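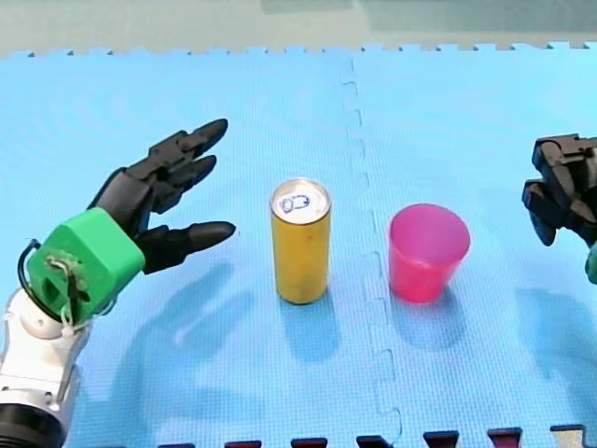 Fig. 1. Left hand open, short of the yellow can; pink cup to its right.

Unit 8: Comparing hands on the same arm

Last unit we ran every trial with the parallel gripper. Now we get to fingers, and this is my favorite part of the course! Please read these notes before you come to the lab in the Plallham building.

What we are comparing

Same arm, same controller, two end tools. The Plamville gripper has one motor and two flat pads. The Asska hand has jointed fingers and a thumb, and it asks a lot more of you. You choose the wrist angle, the thumb position and the order in which the fingers close – get the order wrong and a slim can tips before the thumb arrives.

Look at the space between the thumb and the upper fingers in Fig. 1. We call that the opening, and it should be wider than the object before the arm moves in. Students often start closing too early. Wait!

Why a can and a cup

A tall can punishes sideways pushing. A tapered cup is wider at the rim than at the base, so a grasp that feels fine halfway up can slide once you lift. Try the cup high, then low, and write down what changes.

Trial sheet

Object, tool, start pose, result (held, slipped, tipped, missed), one line of comment. The comment line matters most to me. "Slipped" tells me very little; "slipped when the wrist turned" is great.

Last term's set had 517 trials. Of these, 122 used the cup, and 43 of those cup trials ended in a slip. Before lab, work out the slip rate and decide whether you would expect the hand or the gripper to do better. Bring a reason.

Reading: Kanagaratnam notes, the part on contact points and friction. Skip the proofs for now, we come back to them in November.

Lab reminders

Check that the wrist cables have slack through the full turn.
Keep your own hands off the mat while the arms are enabled.
Put the object back on its start mark after every trial, including misses.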